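Tips for trying grippers at the washing machine
(notes from Nanna Kragh, with corrections by Issa Saliba)

We compared two grippers for laundry work, the Wunlow and the Hinora, on the same arm and with the same controller. I write down what helped us, maybe it saves you an afternoon.

- **Put the basket close to the machine.** The arm should not travel far with a towel hanging from it. We use a plastic basket with a thick rim.
- **Start with a small load.** A few things in the drum are enough for learning. With a full drum you only learn that everything is tangled.
- **Look at the door glass from low down.** The wrist camera sees a lot of light in the glass, and the cloth behind it looks soft and grey. I draw the curtain a little or wait until 4 in the afternoon.
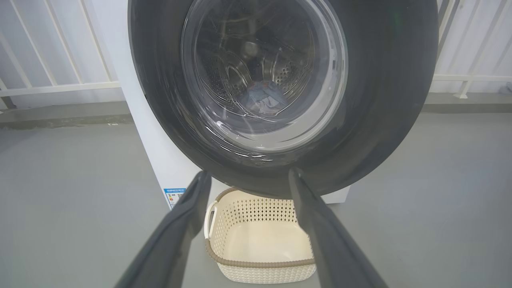
Issa asked me to compare the fingertips also. The Wunlow opens to 130 mm and the Hinora to 131, so the width decides nothing. The Hinora tips hold a sock better, but the Wunlow is easier to clean with a damp cloth. For thick towels I would take the Wunlow.

- **Set the speed low near the rim.** We stayed at 32 per cent. Faster than this, the basket gets pushed away over the floor.
- **Test the grip on the rim before any cloth.** Open the fingers fully, come from the side, close slowly.
- **Wipe the finger pads between runs.** Lint is grey and so are the pads, you will not notice it.

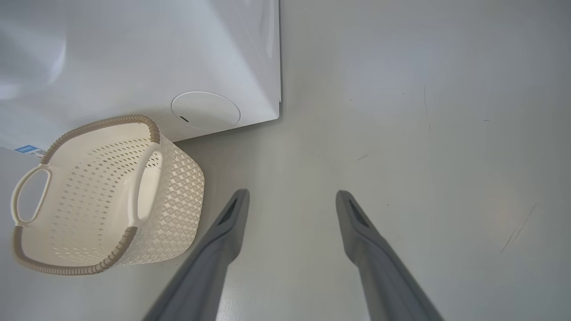
*Open fingers beside the laundry basket, at the corner of the machine.*

Colour settings on the camera I leave on manual. On automatic, a white machine makes everything else too dark. Raghda Azar prefers automatic and her results are also fine, so please try both in your own laundry.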